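3.2 Ticket release and seat choice

The second data set covers the winter tour of Komurum, a touring rock orchestra that plays seated halls. Tickets were sold through Plurkeo, and the sales log was shared with us after the tour had closed. We used the hall at Vistine as our main case. It holds 3,000 people and had the most complete record, with 1,720 seats sold in the first release and the rest held back for later.

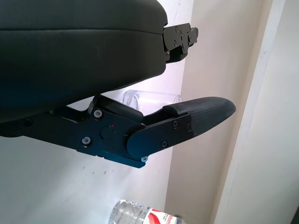 Figure 3. Gripper housing with side bracket and finger linkage.

Buyers in the first release mostly chose seats in pairs near the centre aisle. Single seats were left behind in almost every row, and these sold slowly until the second release in July. Prices did not change between the two releases, so the later rise in single sales cannot be put down to discounts.
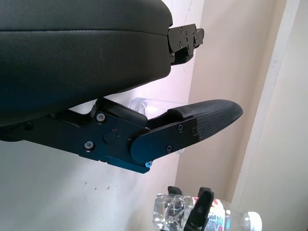
We also asked 132 concertgoers at Vistine how they had picked their seats. Most named the view of the stage first and the sound second. Comfort came up less often than we had expected, although the balcony has hard benches and the stalls have padded seats. The word "padded" was used loosely in the replies, so we coded it only where the surface was cushioned and rounded at the front, as the upper finger of the gripper is. Replies that did not meet this rule were placed under "other comfort". 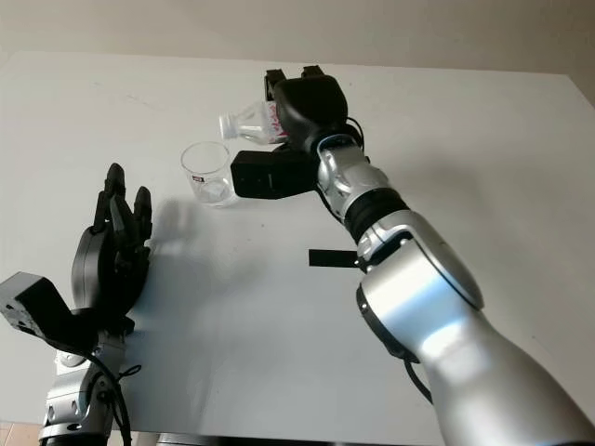
The same coding was then applied to the Ezeani hall, where the tour played two nights – the second was added after the first had sold out. Seat choice on the added night was closer to random, and fewer buyers returned to the seat map before paying. We treat the two nights separately in Section 4.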